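3. Setting and Methods

3.1 Wards and patients

The study took place on three adult inpatient wards, referred to here by the names of their sites: Culen, Lurkdale and Ospina. Culen is a general medical ward with a high share of older patients. Lurkdale takes patients after hip and knee surgery. Ospina is a mixed ward that receives patients stepping down from intensive care, many of whom stay longer than patients on the other two. All three wards use the same paper turning chart, kept in a folder at the foot of the bed, and the same electronic record for everything else.

Patients could take part if they were over 18, had been scored as being at risk of pressure injury on admission, and were expected to stay at least three nights. We left out patients receiving end-of-life care, patients with an unstable spine, and patients who were already on a powered turning mattress at the time of admission. Those patients follow separate schedules that are set by the treating team and would not have been comparable. A patient who was moved from one study ward to another stayed in the study and was counted under the ward where he or she was first enrolled.

In all, 226 patients were enrolled. Consent was taken by a research nurse who had no role in the patient's daily care. Where a patient could not give consent, a family member was asked. Patients who withdrew before the second day were replaced; those who withdrew later were kept in the analysis up to the time of withdrawal. Enrollment began in March and ran until the target had been met on each ward. The records were closed to further changes on August 23, 2025.

3.2 Usual care before the change

Before the study, each ward followed the hospital's general rule that patients at risk should be turned every two hours during the day and every four hours at night. The rule allowed staff to lengthen the interval if the patient was able to shift weight without help. It did not say how this ability should be judged, and the nurses we spoke with during planning judged it in different ways. Some asked the patient to roll to one side while they watched. Others went by what had been said at handover.

The turning chart had one row per turn, with space for the time, the new position, and initials. Skin checks were recorded elsewhere, in the electronic record, under a heading that also covered washing and mouth care. A nurse who noticed redness over the heel at the time of a turn would therefore have to walk to a workstation to write it down. Several nurses told us they kept such notes on a folded sheet in their pocket and typed them in before the end of the shift.

Night staff raised a separate concern. On Culen in particular, the four-hour turn often fell at a time when two people were needed elsewhere. The turn was then done late, or done by one person with a slide sheet. The chart had no place to say which.

3.3 The revised schedule

The revised schedule had a fixed starting interval and a set of plain rules for changing it. Every patient began on a two-hour interval, day and night, for the first 24 hours. After that, the nurse in charge of the bay could lengthen the interval by one hour if the skin over the heels, hips and tailbone was unchanged at two checks in a row and the patient had been seen to change position without help. If there was new redness that did not fade under light finger pressure, the interval went back to two hours and stayed there until the wound care nurse had seen the patient.

Skin checks were moved onto the turning chart. Each row now had a small box for each of the three body sites, and the nurse entered a single letter: C for clear, R for redness that faded, P for redness that persisted. A fourth box was left blank for any other place, such as the ear under an oxygen tube or the bridge of the nose under a mask. This last box was added at the request of the Ospina staff, who look after many patients on oxygen. It was used more often than we had planned for, and on a few charts the writing ran over into the next row.

Positions were limited to four: back, left tilt, right tilt, and chair. Tilt was defined as 30 degrees, set with a foam wedge. We did not ask staff to measure the angle. Two wedges were kept on each bay, and a spare was held in the clean supply room. Time in the chair was capped at two hours, and a patient in a chair was to be helped to stand or shift weight at least once in that time. Heels were to be kept clear of the mattress in every lying position – a pillow under the calf was the usual way of doing this, and boots were used where a pillow would not stay in place.

3.4 Training

All nurses and nursing assistants on the three wards were offered a training session of 40 minutes, held on the ward at shift change so that both the outgoing and incoming teams could be there. The sessions were led by Takeshi Kaneko and a wound care nurse from the site. They covered the rules for changing the interval, the letters used on the chart, and the placement of the wedge. Staff practiced in pairs, one lying on the bed and the other placing the wedge and checking under the tailbone with a flat hand.

Agency staff were harder to reach. They were given a one-page summary at the start of their shift and paired with a permanent member of staff for the first round of turns. On Lurkdale the summary was also taped inside the chart folder, and the other two wards took this up within a month. We have no record of how many agency staff read it.

3.5 Measures

The main measure was the share of scheduled turns that were done on time. A turn counted as on time if it was charted within 30 minutes either side of the hour it was due. We also recorded whether all three skin sites had been filled in for that turn. A row with a time but no position was treated as a missed turn. A row with a position but no initials was treated as complete.

New pressure injuries were recorded by the wound care nurse at each site using the Groltden form, a two-page sheet that asks for the location, stage, size and surrounding skin. The form was already in use in the hospital before the study began. Injuries present on admission were noted separately and were not counted as new, even if they became worse. We report new injuries per 1,000 patient days, which allows the wards to be compared in spite of their different lengths of stay.

To check the charts against what took place on the ward, a research nurse carried out direct observation. Observations were made in blocks of two hours, spread over days, evenings and nights. Around 800 turns were observed in this way. The observer stood in the bay or at its entrance and wrote down the time, the position before and after, the number of staff who took part, and whether the heels were clear of the mattress afterward. Observers did not look at the turning chart until the block was over. They stepped in only if a patient was at risk of falling.

From these observations we drew 100 turns at random, which were scored a second time from the written notes by a reviewer who had not been present. Agreement between the two was good for time and position and weaker for heel clearance. The weaker result appears to come from the wording of the notes. Observers wrote "heels ok" in some cases where the reviewer would have needed to know how they were supported. The wording was tightened partway through, and the earlier notes were left as they stood.

3.6 Analysis

Each ward was compared with itself before and after the change, using charts from the same number of weeks in each period. We did not pool the three wards for the main measure. The mix of patients differed too much, and staffing at night was lower on Culen throughout. Turns for the same patient are likely to resemble one another, so the patient was treated as a cluster in all models. Age, risk score on admission, and ward were entered as fixed terms.

Charts that could not be found were treated as missing and were not filled in. We ran the main comparison a second time with every missing chart counted as a full set of missed turns, to see how far this could move the result. Both versions are given in the results section. Free-text comments in the fourth box were read by two authors and sorted by body site. They were not used in any model.

Figure 2. Black gripper body with two yellow fingers pointing toward a bed.

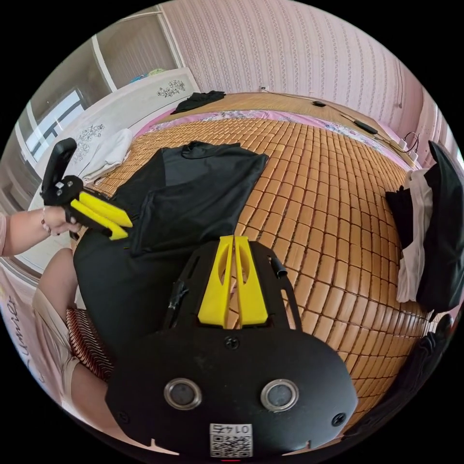

Comments that named more than one site were counted under each. Where the writing could not be read by either author, the ward manager was asked, and if it still could not be made out the comment was set aside. Comments about devices were grouped by the place on the body where the device rested, so that a mark from an oxygen tube behind the ear and a mark from a pillow on the same ear appear together. The full list of sites, with the rules used for sorting, is given in the supplement.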